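Can a Machine Tidy a Kitchen Yet?
Project report, second semester
Thursday, June 7, 2018

1. Question

Our group wanted to know if a machine can already do simple chores in a home or in a small shop. We chose three chores: folding towels, putting cutlery in a drawer, and filling a shelf with small boxes. We started in February with reading, and after this we made our own tests in the workshop of the Prorncombe building.

2. Method

We used one arm, which we call Desa in this report, and one control program, called Onen. The arm was slow but safe to stand next to. Each chore was tried many times, and we made 358 tries in total. A try was a success only if no person touched the object before the end. If a towel was folded but one corner was hanging out, we wrote it down as a failure. This rule was strict, and we discussed it for a long time.

3. Results

The boxes went best. They have flat sides and they stay where you put them. The cutlery was more difficult – a spoon lying upside down was often pushed along the table and not picked up. With towels we had 14 successes, all with the same small towel. A bigger towel never worked for us. We also measured time. One box needed 300 seconds on the worst day, and a person in the shop would not wait for this.

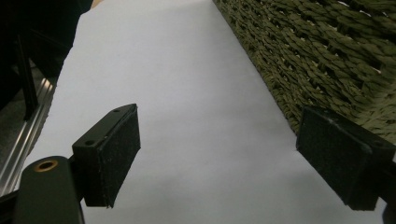

Grip is the part of the work where we learned the most. At first we believed that the program was the weak point, and we changed it every week. Later we looked more at the fingers. Dark foam pads on the two faces that close toward each other give a soft contact, and this is good for a box. A woven thing, with braided strands and loops like the green one near the right finger, is another kind of problem, and we did not have it in our plan. We would like to add it to the list of chores.

4. What is missing

The Ketilsson report, which we read in the beginning, asks for 1000 tries for each chore. We are far from this number. Our answer for now is that shelf work with boxes is possible if time is not important, and that towels are still work for people. The tables with all tries are in the appendix.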